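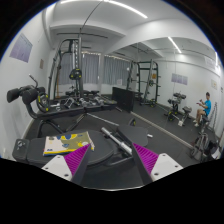
Figure 3. Towel and bench on the gym floor at Groltska, seen from behind the hand-held gripper.

4.2 What the staff were asked to do

The towel task was chosen by the supplier, Drendine, before we arrived at the site. Its proposal to Groltska described towels as the most repetitive part of a floor attendant's shift and the easiest to hand over to a machine. We found no evidence that anyone had asked the attendants whether they agreed. When we did, most of them named something else. Solomiia Levchenko, the longest serving of the attendants we interviewed, put the plates first, then the floor mats, then the phone at the front desk. Towels came well down her list. "You pick it up while you're walking," she told us. "It isn't a job, it's on the way to one."

This matters for how the savings were worked out. Drendine's estimate treats each towel as a separate errand with its own start and finish. On the shifts we followed, towels were nearly always gathered in the course of some other round, such as putting dumbbells back on the rack or wiping down a seat. Taking the towel out of that round does not remove the walk. We do not claim that the saving is zero, only that the method used to reach it would have produced a large number for almost any small chore.

To teach the planned system, Drendine needed demonstrations, and the demonstrations came from the attendants. Each was given a hand-held gripper and asked to use it in place of their own hand for part of the shift. A folded towel on a padded bench (Figure 3) is a fair sample of what they worked with: soft cloth on a soft surface, with a metal bar close by and machines on several sides. Over the study period the staff recorded 3,132 demonstrations, of which Drendine accepted 910. The rest were turned down, and the attendants were not told why in any detail. Yurii Nazarenko kept his own notes for a while, trying to guess what made a good one, and then gave up.

The low share of accepted recordings can be read in two ways. Drendine's site lead, Slamet Mandagi, took it as a sign of careful quality control. The attendants took it as unpaid rework, and on this point we side with them. The time spent on recording was added to the shift and nothing was taken off it. Groltska's own log shows 166 hours booked to the project. That figure leaves out the minutes spent charging the devices, moving them out of members' way and answering questions about them, all of which we saw happen and none of which had a line on the timesheet.

4.3 Working around the members

A gym is open to the public while the work goes on. Members sit and rest between sets, stop to look at their phones, leave bags on the matting and claim a bench by putting a towel on it. The last habit is a problem that the project documents do not mention. A towel on a bench may be finished with, or it may mean that someone is coming back. Attendants judge this from things such as how it has been left and who was there a minute ago, and they still get it wrong sometimes. When they do, they apologize and hand the towel back.

We asked Drendine how its system would tell the two cases apart. The answer was that a rule would be set by the customer, probably a waiting time. Illia Didenko, who manages the floor at Groltska, had not been told that he would be writing such a rule and did not want to. In his view any fixed time would be too short for the evening crowd and too long for the morning. So the judgment does not go away. It moves from the attendant, who can see the person, to a manager who has to settle the matter in advance – and the complaints will presumably still go to the attendant.

Uliana Antoniuk raised a different worry. Walking the floor for towels is also how she notices a loose pin or a beginner who has picked too heavy a weight. If the towel round goes to a machine, she expects to be moved to the desk, where she would notice neither. Management told us no such move was planned. The staffing sketch attached to the Drendine proposal, however, shows one fewer attendant on the floor in the evening from December onward.

We should be careful about how far this goes. We interviewed 33 people, all at one company, and the system itself had not been installed when our fieldwork ended. It may turn out better than its paperwork. The earlier trial at Stelmakh is often quoted in its favor, but we were not able to obtain the staffing figures from that site, and the published summary speaks only of towels collected. It does not say who was working there before, or after.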